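Getting a Worktable Back to Clean

I love a clean worktable more than is probably reasonable! Mine gets flour on it in the morning and glue on it by dinner, so I've tried just about everything over the years, and most of what works costs next to nothing.

Start dry. Brush the crumbs and grit off before any water comes near the surface, and use a soft brush if you have one (an old paintbrush is wonderful for this). Then wash with a squirt of dish soap in a bowl of warm water, working from the back edge toward you, and change the water when it turns cloudy.

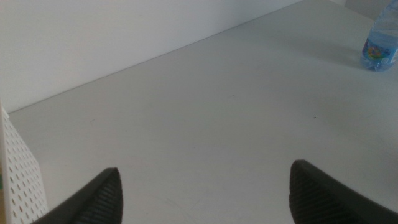
Filed under: Surfaces & Stains

Tape residue comes up beautifully with cooking oil. Dab it on, go make coffee, come back and push the goo off with an old plastic card. Wash the spot afterward or your next sheet of paper will soak up the oil!

Dried white glue wants a warm damp cloth laid over it for 4 minutes. Lift a corner and it often peels away in one piece – so satisfying.

Pencil marks: a white eraser, light pressure, small circles.

Tea rings get a paste of baking soda and water. Try it in a corner first, especially on anything glossy. My neighbor Nektarios swears by lemon juice instead, and it's great on my plastic cutting boards, but please keep it off marble.

Rinse twice and dry with a towel right away. I do the whole table on Thursday night with the radio up loud, and Friday's bread dough goes straight down on it.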